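Drucken | Per E-Mail senden
Lesezeit: 2 Minuten

Mitmachen beim Falten: Jirley sucht Kolleginnen und Kollegen für die Vorführplätze 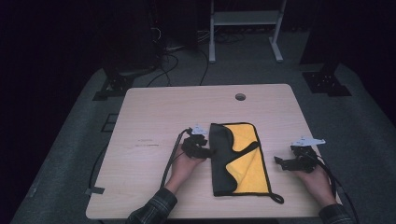 Zwei Handgreifer, ein gefaltetes Tuch in Schwarz und Gelb: Arbeit am Vorführplatz.

Ab März übernimmt bei uns in der Wäscherei Górecki eine Faltanlage einen Teil der Tücher -- 2.000 Stück pro Schicht. Was sie können muss, lernt sie von Leuten, die das Falten im Griff haben. Und genau da kommt ihr ins Spiel!

Ihr arbeitet mit einem Greifer in jeder Hand und legt Tücher, Hüllen und Beutel so zusammen, wie ihr es am Packtisch auch tun würdet. Das fühlt sich am Anfang ungewohnt an (Huguette Ouellet hat am ersten Tag laut geflucht), macht aber richtig Spaß, wenn die Kanten sitzen.

Wir suchen 8 Personen aus Packerei, Mangel oder Lager, gern auch von außerhalb. Technikkenntnisse braucht ihr keine. Eine Schicht am Vorführplatz dauert vier Stunden, bezahlt wird nach Tarifgruppe der Packerei plus 400 Euro Zulage im Monat.

Die Stellen am Packtisch bleiben bis Ende der Erprobung besetzt. Danach verschiebt sich die Arbeit: weniger Stapeln, mehr Sichtprüfung und Einrichten. Wie die Schichten dann aussehen, besprechen wir mit euch -- eure Einwände wollen wir früh hören.

Meldet euch bis Ende Dezember 2025 bei Vasilis Begović, Durchwahl 256.

Kontakt | © Jirley | Nach oben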